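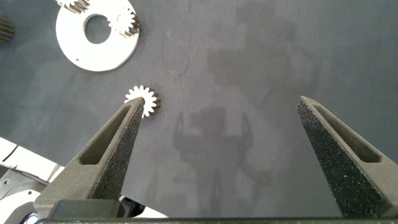

I learned to drive stick in my uncle's hayfield, and I stalled that truck so many times that he eventually got out and sat on a bale. Teaching a robot arm to handle a gear the size of a bottle cap brought the whole thing right back. You've got two gray fingers with a gritty, sandpapery grip on them, and a little white gear lying right up against the tip of one, and your brain says, well, just close your hand. Except it isn't your hand! It belongs to a machine across the room, and yours is wrapped around a controller that feels like a cross between a bike brake and a salad server.

I was at Després, a small shop that builds gearboxes for things like greenhouse vents and stage curtains. They'd been trying a system called Kimer, where a person steers the arm through a job again and again until the software has enough runs to have a go by itself. Solange Bouchard runs the training bench there, and she'd agreed to let me be terrible at it for a couple of days in July 2021.

"Don't think about the arm," she told me before I'd even sat down. "Think about the gear."

I thought about the arm. I thought about it so hard that on my first run I came down short and pushed the gear along with the side of one finger, like somebody chasing a pea around a plate. The second time I got it between the fingers, squeezed too early and sent it skating. Solange just said "again" (she says that a lot) and reached over to put the gear back, never in quite the same place twice. That part is on purpose. If the gear always starts from one spot, the software learns the spot.

What surprised me was how much of the job is waiting. I wanted to swoop in, grab and get out, the way I'd do it with my own fingers. But every twitch I made went into the recording, along with every little hesitation, and the machine has no way of knowing which bits were me scratching my nose. So you slow down. You come in from above, you stop, you look at the wrist view, you look at the wide view, and only then do you close. By lunch I was breathing out on the close, like people do at a shooting range.

There are two ways to teach at Després. One is the remote setup I've been complaining about. The other is to take hold of the arm itself and walk it through the motion with your hands, and for that they use an older program called Flondel. I liked Flondel right away. The arm goes light when you hold down a button, and you can feel where it wants to bend and where it really doesn't. 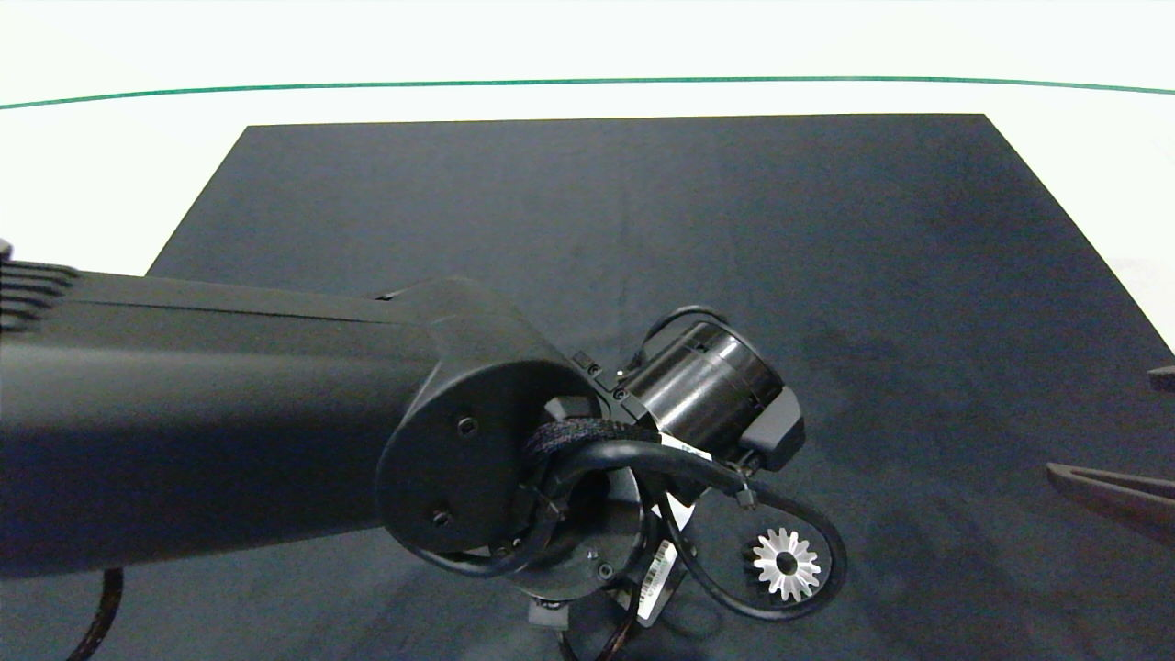
The trouble, Solange said, is that your hands and head end up in the camera views, and then the software starts expecting a person to be there. She's also just faster on the remote. She used to do the assembly work herself, and she still talks about each part by how it likes to be picked up. Spur gears she'll take flat, fingers on opposite sides. Bevel gears she hates. They have a slope to them, so a grip that looks perfect can slide up and off as you lift, and she made me drop one a few times so I'd know what that looked like from both cameras.

I asked how many runs it takes. For the first job they turned over to Kimer, picking up one gear and setting it down again, the answer was 3000, spread among everyone who'd take a turn. I managed 21 that she was willing to keep. I was weirdly proud of those! She showed me the log, and next to one of them she'd typed "nice," and I took a picture of it with my phone.

On the second afternoon she let me watch a trained version run. It came in from above, stopped, and hung there for a beat before closing. I laughed out loud — that was her pause, the exact one, the little hover she does before she commits. She says everybody notices it and she can't see it herself.

It missed the next one, by the way. The fingers shut on nothing and the arm went sailing off to the drop spot with great confidence, opened up, and came back for more. Solange wrote down where the gear had been sitting and put the controller back in my lap.

They're starting on a harder job in August, seating gears onto shafts for a customer named Flurkalis, and she's asked if I want to come back and do some runs. I've been practicing with kitchen tongs and a bag of dried beans.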